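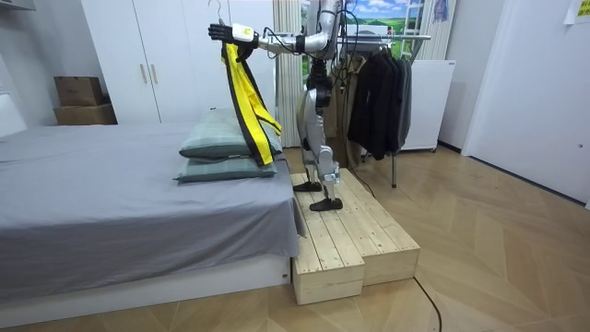
Yellow-and-black garment on a hanger, held over two pillows

Do fans really spot the "game plan"? Media project report
Catherine MacAulay and Morven Skinner
3 min read | 75 shares

Viewers of dating shows love a secret plan. A contestant moves seats at breakfast and by night there's a theory. We wanted to know how often the theories come true, and we doubted it was often.

We used one season of Jundura, which ran in May, and saved 2717 fan posts from the Zumix boards. Only 400 made a claim that could be checked against a later episode. The rest were jokes, insults or "she's up to something," and you can't mark that right or wrong. 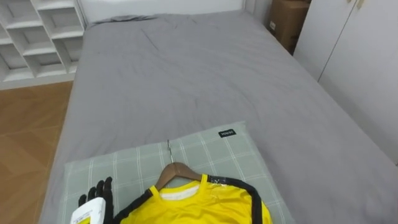

Green plaid pillow on a gray duvet

Of those 400, we counted 75 as correct. Even that may be generous. Many said a couple would split, and most couples on the show do. Morven wanted to leave them out, but we kept them in and marked them "easy."

The most shared post, on why Guerreiro picked Emura at the first recoupling, was wrong by the next episode. It still got 1470 likes.

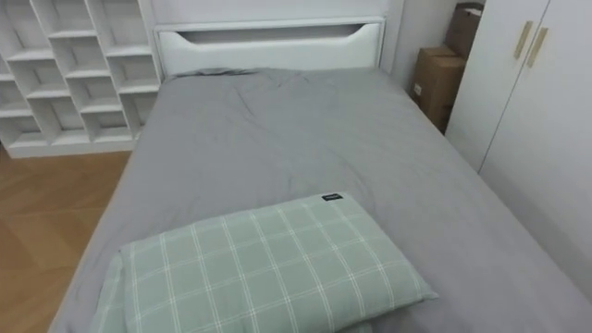
Problems with our method

We only saw what the editors let through, same as the fans. Catherine did most of the marking, and a second marker might disagree on the close calls. One season is too small to say much about other shows.

12 comments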